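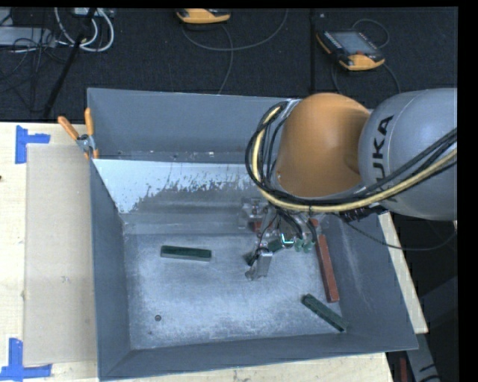 Como acompanhar uma assembleia municipal sem perder a noite (nem a fé)

Tempo de leitura: 5 minutos

Quem decide interessar-se pela política da sua terra costuma começar pelo sítio errado, que é a caixa de comentários. O sítio certo tem cadeiras piores e um microfone que apita, mas é lá que se vota o orçamento. Este guia serve para quem nunca foi a uma sessão da assembleia municipal, ou foi uma vez, ficou até à meia-noite e jurou que não voltava.

1. Encontrar a ordem de trabalhos

A convocatória é pública. Ser pública e ser fácil de encontrar são coisas diferentes. Comece pela página do município e procure «Assembleia», «Editais» ou, nos casos mais criativos, «Documentos diversos». Se o ficheiro for uma digitalização torta, paciência: a pesquisa por palavras não vai funcionar e terá de ler mesmo.

Se não encontrar nada, escreva aos serviços de apoio à assembleia. Uma frase chega. Pergunte pela ordem de trabalhos e pelos anexos, porque os anexos são onde está a matéria. A ordem de trabalhos diz «Ponto 4 – apreciação e votação da proposta» e deixa o leitor a imaginar o resto.

2. Ler o orçamento pela porta das traseiras

O último que imprimi tinha 199 páginas, e as primeiras vinte eram uma mensagem de abertura sobre o futuro. Salte-as. Vá direito às Grandes Opções do Plano, escolha uma rubrica que conheça (a rua onde mora, a piscina, a escola) e compare o valor com o do ano anterior. Faça só isso. Quem tenta perceber tudo à primeira acaba a ler sobre amortizações às duas da manhã.

Três expressões que convém traduzir:

– «Verba a definir»: ainda não há dinheiro.
– «Em fase de estudo»: ainda não há dinheiro nem projeto.
– «Reprogramação»: era para este ano.

Para comparar anos uso uma folha de cálculo com quatro colunas: rubrica, previsto, executado, desculpa. A quarta é opcional, mas enche-se depressa. Há quem prefira o Saken, que lê tabelas em PDF e quase sempre acerta nas vírgulas. No meu caso transformou 1050 euros em lâmpadas numa obra pública de respeito, por isso confirme os números à mão.

3. Inscrever-se para falar

O período de intervenção do público tem regras próprias em cada assembleia, e estão no regimento. Veja se a inscrição se faz antes ou à entrada, quanto tempo lhe dão e se o período é no princípio ou no fim da sessão. Se for no fim, jante primeiro.

Escreva a intervenção. Cronometre-a em voz alta, de pé, na cozinha. Um texto de 124 palavras diz-se em cerca de um minuto, e um minuto bem usado vale mais do que cinco a agradecer a presença de todos os presentes. Uma estrutura que funciona:

– uma frase a dizer quem é e onde mora;
– um facto, com a página do documento;
– uma pergunta que se possa responder com uma data ou um valor.

Evite perguntar «o que pensa fazer a câmara?». A câmara pensa sempre fazer imenso.

4. Durante a sessão

Leve caneta, água e um casaco. Aponte a hora de cada votação e quem votou como. As declarações de voto merecem atenção: é ali que um eleito explica por que razão se absteve numa coisa que criticou durante vinte minutos. Não bata palmas, nem por ironia. O regimento costuma proibir as duas modalidades.

5. Depois

A resposta que ficou prometida «por escrito» precisa de companhia. Mande um e-mail na manhã seguinte, cite a pergunta e peça prazo. Guarde tudo numa pasta com o mês no nome. Quando sair a ata, confira se a sua intervenção lá está e se ainda se parece com o que disse. A minha, em janeiro, ficou resumida a «um munícipe interveio».

Se a ata tiver um erro, peça a correção antes de ela ser aprovada. Depois também pode pedir, mas leve um livro.

Artigos relacionados

Como pedir acesso a um documento administrativo
Trernden: o que vigiar numa consulta pública
Moções, recomendações e votos de pesar: as diferenças
Brekke, o arquivo de atas que se deixa pesquisar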